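The Ring Problem

By the time Mitali Debnath got the planner to stop hugging walls, it was past nine and the vending machine had eaten her last two dollars. She didn't care. She had the replay open in one window and the cost map in the other, and the arm on the screen was doing something lovely.

"Kavinda! Come look at the elbow!"

Kavinda Samarakoon rolled over without getting up. On the screen the elbow dipped, let the wrist pass over, and came back up like a swimmer taking a breath.

"You changed the smoothing," he said.

"I took it out! All of it. I let the perception side say how sure it was about each point, and the planner just gives the unsure ones more room." She was talking too fast and knew it. "Anything shiny comes back as noise, right? Metal, glaze, all that. We kept filtering it. So the filter ate the ring, and then we drove straight at the place where the ring was."

"And Sendov?"

Sendov was the old planner, named after a town Piyumi Bepari had once been stuck in overnight. It had 200 open bugs and Kavinda had fathered most of them.

"Sendov can retire," said Mitali.

He read her code the way he ate, slowly and with his chin in his hand. Fourteen lines. He scrolled up to see if there were more, and there weren't.

"You're using the variance twice," he said at last.

"Where?"

He pointed. She fixed it, and the path on the screen pulled in a little tighter, and they both made the same small noise.

There was still the matter of Jilley, the test set, which Piyumi had put together in May out of everything the depth camera hated. Gold edges, silver edges, white on white, and the keys. Every planner they had ever written had come to grief on the keys.
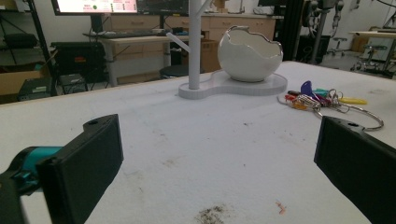
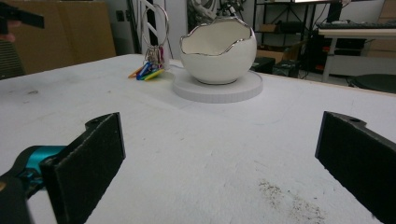

"Run it on Jilley," Kavinda said. "The whole thing. Don't peek."

She started it and sat on her hands. The log crawled. She peeked, of course, and so did he, and when the first of the key cases came up green she grabbed his sleeve so hard that his pen went under the desk.

"One," he said. "That's one."

"It's a really good one, though!"

The next was green too. Then came a red, a bad one, with the wrist folded back on itself like a dropped umbrella, and Mitali laughed out loud because she could see exactly why. She was already typing.

"Call Piyumi," she said. "Tell her we need nastier keys."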